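Section 7. Running the Grape Demonstration for Visitors

Kosino Two-Arm Demonstrator: Host's Guide

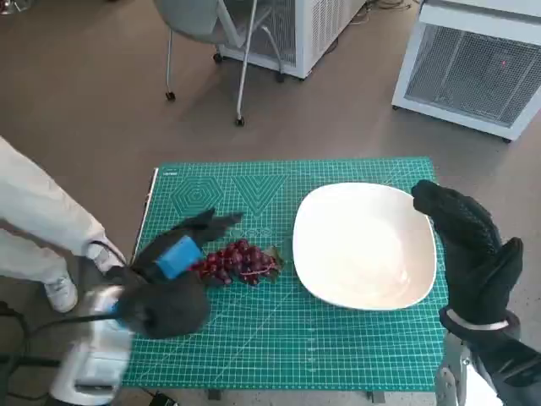 Figure 7-1. Start of the grape routine. Mat, grapes, empty bowl, left hand on approach.

Read this section before the open day in September. Reading it during the open day has been tried.

The grape routine is the one visitors ask for. The robot picks up a bunch of grapes with its left hand, carries it across the cutting mat and puts it in the bowl. On paper it takes less time than explaining it. You will be explaining it anyway, to people of all ages, most of whom want to know if it can do laundry.

7.1 Before the doors open

1. Switch on the Vimatix controller and leave it alone until the start-up tone. Pressing the button a second time turns it off again and does not make it hurry.

2. Set the cutting mat on the table with the hexagon pattern at the far left, as the robot sees it. The patterns mean nothing to the robot. They mean a lot to Milagros Mateos, who set up the table positions and will notice.

3. Put the bowl on the right side of the mat, empty. Visitors leave things in it: business cards, raffle tickets, once a set of keys. Check it before every run.

4. Lay the grapes left of center. One bunch, compact, with the stems still on. If there is a leaf, leave it.

5. Check both gloves for holes and pull the fingertips snug. A loose fingertip folds under when the hand closes, and the robot will then press the grapes instead of holding them.

6. Check that the block on the back of the left glove is firmly seated. Push it gently with a thumb. If it rocks, stop and call Ziad Semaan.

7. Follow the black cable back from the left forearm with your own hand. It should have slack all the way and should not be hooked on the table.

NOTE: Red grapes work better than green ones on this mat. The mat is green. We spent most of an afternoon on this finding.

CAUTION: Do not wipe the mat with anything oily or scented. It leaves a shine under the hall lights, and the arm starts reaching for the shine.

7.2 Choosing the grapes

Buy them the same morning. Grapes that have been in the fridge over a long break come off the stem when lifted, and the routine turns into a bowling exhibit.

The grip force setting for the routine is 400 on the Pleton hand panel. The number has no unit that anyone on the team will defend. Leave it at 400. Last year's printed guide said 389, which was correct for the old gloves, and there are still copies of it in the drawer under the bench. Throw them out when you find them.

Do not offer the demonstration grapes to visitors. They have been handled by a machine in gloves, then by you, then by the machine again. Keep a separate bowl of snacks well away from the table, and do not let it look like the one on the mat.

7.3 Running the routine

1. Ask everyone to stand behind the floor tape. Ask again, looking at the person who did not move.

2. Say out loud, "Arms moving." You will feel silly the first time and stop noticing by lunch.

3. On the panel, select DEMO, then GRAPES, then HOLD. The right hand rises beside the bowl and stays there with the fingers up. This is its waiting position. Many visitors take it for a wave and will wave back. Let them.

4. Press RUN. The left hand comes in from the left side of the mat toward the bunch. Keep one hand near the stop button and the other out of your pocket.

5. Wait for the hand to close and lift. If it misses, let it finish the pass. The routine allows 2 tries before it gives up and goes back to HOLD.

6. When the grapes are in the bowl, press REST. Both arms lower. Only then may you reach over the mat to reset.

7. Move the grapes back to the left side and start again from step 1, including the part about the tape.

WARNING: Never reach across the mat while the panel shows HOLD. The arms are still powered in HOLD. They look calm, which has misled better people than you, including Ayman Ghoneim, who wrote the safety sheet.

NOTE: The host may stand beside the table. Visitors may not, even if they are wearing a lanyard.

7.4 If something goes wrong in front of people

The left hand stops halfway. Usually the cable. Press STOP, check for slack, press RESET, and go back to HOLD. Talk while you do this. Where the robot was built, what the gloves are for, anything. Silence makes a fault look much bigger than it is.

The hand closes on air. The bunch has been set too far left. Move it toward the bowl by the width of one grid square. Do not move the mat to meet the hand, no matter how much quicker that seems, or every later run will be off and Milagros will be fetched.

The bowl slides. Wipe its underside and put it back. Do not tape it down. The tape lifts the rim on one side, and the robot puts the grapes down hard against it.

The grapes drop. Wait for the arms to finish, press REST, and pick up whatever rolled. Look under the chair as well. A grape on this floor is a genuine hazard to anyone in smooth-soled shoes — Mostafa Amrani can give you the details, and usually does.

The panel shows MONTOYA NOT FOUND. Montoya is the name of the vision program. Restart it from the laptop. Please read the message quietly to yourself. A school group once spent a good part of their visit searching the hall for him.

7.5 What to say

Keep it short and true. The routine is programmed for one kind of object in one part of the table. It does not know what a grape is. If you move the bowl to the other side, it does not get creative.

People will ask whether it could pick a single grape off the stem. The answer is "not today." If they ask again, the answer is "speak to Ignacio Segura," who enjoys the question and has slides.

Do not promise a visitor that they can drive the arms. Do not promise it to a visitor's child, either, within hearing of the visitor.

7.6 Shutting down

1. Press REST and wait for both arms to go fully down.

2. Turn off the hand panel first, then the controller. In the other order, the hands stay half closed until the next start-up, and the gloves stretch.

3. Take off the gloves and lay them flat. Left and right are marked inside the cuff.

4. Wipe the mat with a damp cloth and store it flat. Rolled mats come back curled at the edge, and the curl lifts the bowl.

5. Wash the bowl. It belongs to the kitchen on the second floor and they have asked about it.

6. Fill in the run sheet. Write down misses as well as good runs. A sheet with no misses on it will be assumed to have been filled in at home.

Section 8 covers packing the arms for transport.

Kosino Demonstrator Host's Guide | Questions: ask at the demo desk | © Kosino. All rights reserved. | Back to top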